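Latau flood response: status at 10 July 2021

River levels at Latau fell below the warning mark overnight. Power is back for 1,493 homes — 300 remain without service, most of them east of the Plitetti bridge.

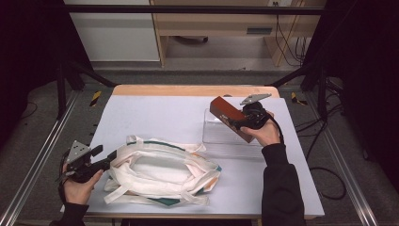 Block held in a hand-held gripper above a tabletop board.

The Tseng shelter stays open 24 hours a day. Tap water in 11 districts must be boiled before use. Heltex crews will inspect the pump station damaged in April before it is restarted.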